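From: Stindale list member
To: fandthorpe-archive-tech
Subject: Re: Fixity checks on the parish magazine scans

> We have 158 volumes scanned at Fandthorpe and 94 still to do. The
> scans go on the old tower under the desk and get copied to a second
> disk when somebody remembers. Last month I opened a file at random
> and the bottom half of the page was grey. The copy was grey as well.
> Is there a way of knowing which other files have gone bad, short of
> opening every one? And should we be buying a proper server?

Taking the second question first: no, not yet. A server would have stored the grey page just as faithfully as the tower did. What you lack is a record of what each file looked like when it was good, and that costs nothing but a bit of disk space.

The term is fixity. You run a checksum program over every file on the day it is made and keep the results in a plain text list, called a manifest. Later you run the program again and compare. A file whose checksum differs has changed. The checksum will not tell you how or why it changed, and it will not mend it.

For the files you already have, there is no baseline, so a checksum made today only freezes today's state, faults included. Do the following before making one. Run a TIFF validator over the whole tree in batch mode. It will catch truncated files and broken headers, though it may pass a file whose pixel data is damaged but whose structure is intact. Then compare the two disks with each other. Any pair that differs needs looking at by eye. Any pair that matches and validates is probably sound, but your grey page shows the limit of that: it was most likely copied after the damage.

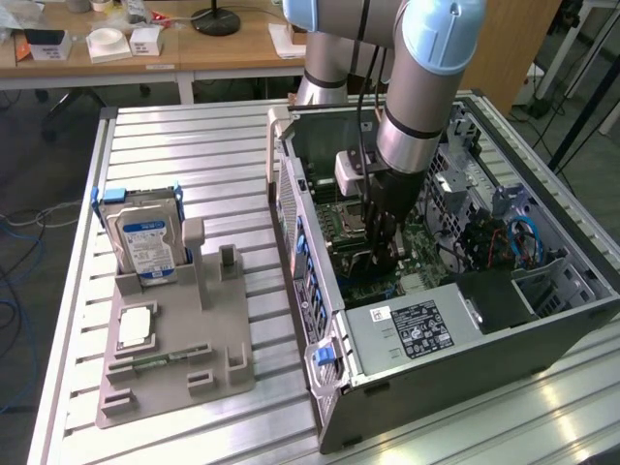
Tower case on its side, power supply and drive bays showing.

On the hardware, a few points. Check the memory in the tower before you blame the disk. A faulty module will corrupt data on its way through, and both copies will then agree with each other and be wrong. Leave a memory test running overnight. If it reports even one error, stop scanning to that machine and treat everything written since the last known good date as suspect. At Stindale we lost most of June to this, having first replaced a cable, then a disk.

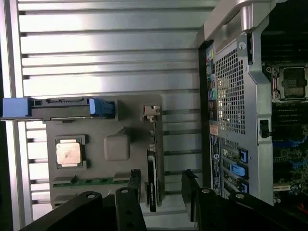
After that, look at the disk's own health report. The figures worth reading are reallocated sectors and pending sectors. A steady small number in the first is tolerable. Anything in the second that does not clear, or a first number that climbs from one month to the next, means the disk should be retired. Interface CRC errors generally point to the cable.

Now the routine. We use SHA-256, one manifest per volume, stored in the same folder as the scans with a copy elsewhere. The name of the manifest is the volume number and nothing more. Our first attempt was a single manifest for the whole collection, and every rescan of a single page meant editing a file with many thousands of lines in it. Per volume is far easier to live with.

The order of work for a new volume is:

1. Scan to the local disk.
2. Check page count against the volume's own numbering, allowing for plates and unnumbered covers.
3. Make the manifest.
4. Copy to the second disk.
5. Verify the copy against the manifest.
6. Only then clear the scanner's working folder.

Step 5 must be done against the manifest and on the second disk. Comparing file sizes is not enough – a damaged TIFF is very often exactly the right size.

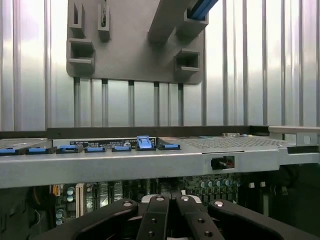 Grey plate with box-shaped holders, against the ribbed metal.

For the re-check, we verify everything twice a year and a sample of 200 files each month. The sample is picked by script so that it does not keep landing on the same popular years. Full verification of a collection your size should finish overnight on an ordinary USB 3 disk. Write down the date and the result even when nothing is wrong, as a gap in the log cannot be told apart from a check that was never done.

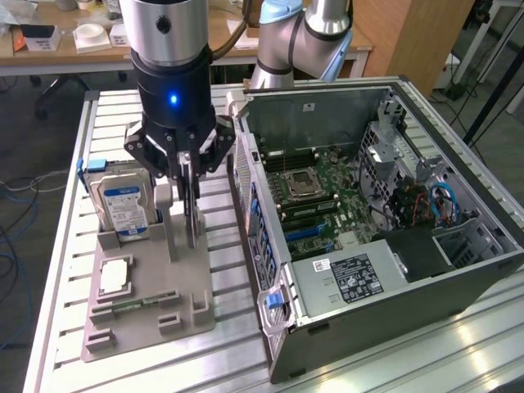

Your second disk should not live under the same desk. Andthorpe will hold a disk for any group on this list, and we swap ours with them every quarter. Two copies in one room protect you from a disk failure and very little else. If you can manage a third copy, use a different make of disk.

As for the grey page itself, rescan it if the volume is still with you. If it has gone back to Semple, ask for it soon, before their store is reorganised. Keep the bad file under another name until the new one has been verified, then delete it and regenerate that volume's manifest with a line in the log saying so.

I can post our sampling script if wanted. It is short and assumes a Unix shell, and the paths at the top will need changing.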